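Filed under: Careers Advice > Applications and References

Notice periods and counter-offers

Jasevora wrote:
Members' views are requested on the following matter. I have accepted a written offer from Westatik and handed in my notice. My present employer has since proposed a rise of 2,222 a year if I remain. The new contract is unsigned, although I confirmed my acceptance by email.

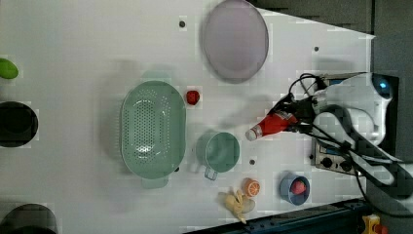

Plate, colander and measuring cup on a white table

I should add that my notice period is four weeks and that Westatik expects me in October.

Ornix wrote:
An acceptance sent by email may well be binding. I would advise reading the offer letter again before replying to either party – in particular any line on withdrawal. A rise offered only after notice has been given should also be set out in writing, with the date on which it takes effect.

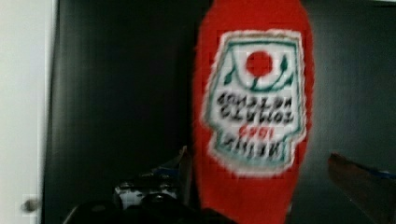

The same applies to any promise of promotion. Ask for the grade, the duties and the name of the post.

Stöckli wrote:
I cannot agree that the matter is so grave. Employers withdraw offers too, and few would pursue a candidate over one email. If the present post is a good one, the member should stay and write a courteous letter to Westatik within 10 days.

Ornix wrote:
Courtesy does not settle the legal point. I maintain my advice.

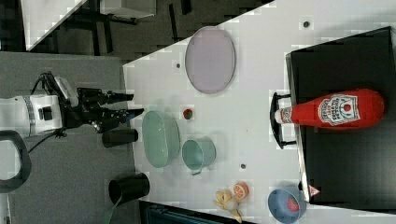

Jasevora replied that the letter did contain a line on withdrawal, and that it asked for one week's notice in writing.

Reader comments

Reader 534: Was the rise ever confirmed on paper?

Reader 632: I stayed in a similar case and left within the year. I side with Ornix.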